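Bed changers and room setters wanted - Bidholm guest rooms

Lindumer is taking on staff to change beds and set rooms at Bidholm, our long-stay guest house. Work starts in November. Both part-time and full-time hours are open.

The work

You will strip beds, check the mattress and the pillows, put on clean sheets and leave the room ready for the next guest. Most of our beds have quilted mattresses, and these are lifted and turned on a set schedule. Turning is a two-person job. Please do not apply if you have been told not to lift.

A normal shift covers 12 beds. On changeover days it can be 13. Between rooms you will carry linen to the Skiser store on the ground floor, where it is sorted by bed size before it goes out to be washed. Last year the store handled 2,166 sheets, so the sorting matters as much as the making.

Other tasks:

Pulling sheets straight and tucking corners
Checking piping and seams on mattresses and noting any tears
Putting cushions and spare pillows back in the right room
Folding blankets and soft throws
Filling in the room sheet before you leave the floor

We do not ask you to clean bathrooms or kitchens. A separate team, Samir, does that.
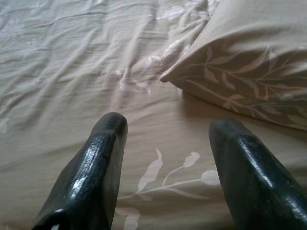
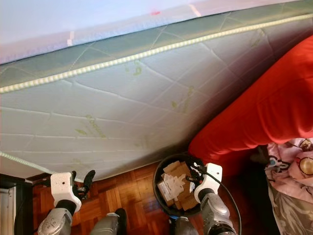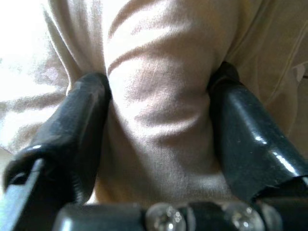
Who we are looking for

You do not need hotel experience. Training is paid and takes about 50 hours, all of it on real beds. You should be able to stand for a full shift, read a short list in English and work at a steady pace next to another person. Some rooms are on the third floor and the elevator is small, so expect to use the stairs with a bag of linen.

Hours and pay

Early shift starts at 8 a.m., late shift at 1 p.m. Pay is hourly and goes out every two weeks. Shoes with a closed toe are required - we supply the shirt and the apron. Lunch is provided on full shifts.

How to apply

Pick up a form at the Bidholm front desk or write to the Lindumer office. Tell us which shift you want, when you could start and the names of two people we can call. Applicants we want to meet will be asked in for a short trial, during which you will make two beds with a member of the team. The trial is paid at the training rate.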